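Storing pipettes: hang them or lay them flat?
Posted by Skestwood, January

Skestwood: I finally have a home water testing corner and I'm so happy with it! I run 12 little samples a week from the pond. My question is, does it hurt a pipette to lie in a drawer?

bamura_pond: Hang it! Liquid can run back up into the barrel if it's lying down with a full tip. I ruined one that way.

Ķēniņš: Disagree a bit. Empty and clean, a drawer is fine. Mine has done 4,000 draws and still checks out at 100 on the scale.

bamura_pond: Fair, but who always remembers to empty it?

Skestwood: Sold on hanging, it just feels nicer to grab. Same idea as this one:

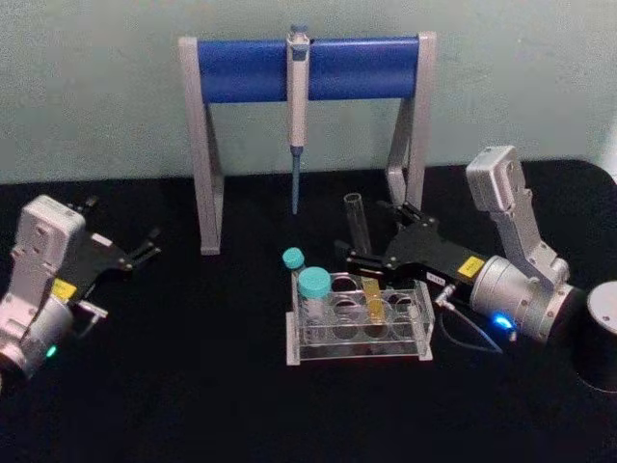
A-frame stand with one pipette on the blue bar

Brerkurard: Love it. Take the tip off before you walk away, though.

Last updated: 9:40 pm

Related threads
Pond pH swings in winter
Cheap scales that hold zero
Test strips or drops?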